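Motion Planning Engineer (two-arm manipulation)
Wurkero, software group
Full time, on site

Wurkero writes planning and control software for two-arm work cells. We are hiring one engineer to take over the collision checker and trajectory layer of Skov, our in-house planner. The position reports to Dong-hyun Sun.
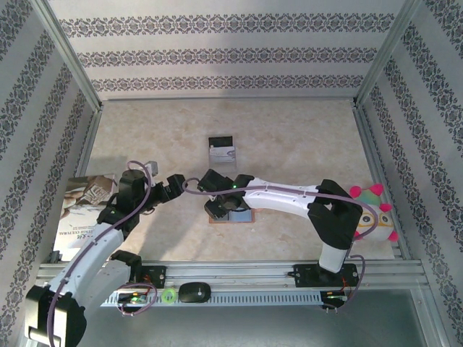 The main task is joint planning for two arms that share one volume. Skov currently plans each arm separately and resolves conflicts by delaying one of them. With the grippers facing each other across a small gap, delay alone is insufficient, and the planner must treat both arms and their carriages on the front rail as a single system. Cables are a second open problem. The purple cable that swings in a wide arc over the right elbow has no collision model at present.

Duties
Maintain the C++ planning core and its Python bindings
Bring replanning time under 80 ms with both arms in motion
Extend the regression suite, now 800 recorded start and goal pairs

Requirements
2 years of work on motion planning or real-time control
Working knowledge of sampling-based and optimization-based planners
Practice debugging on hardware as well as in simulation

Send a resume and one code sample to Lærke Kjærgaard. Technical interviews are held on Wednesday.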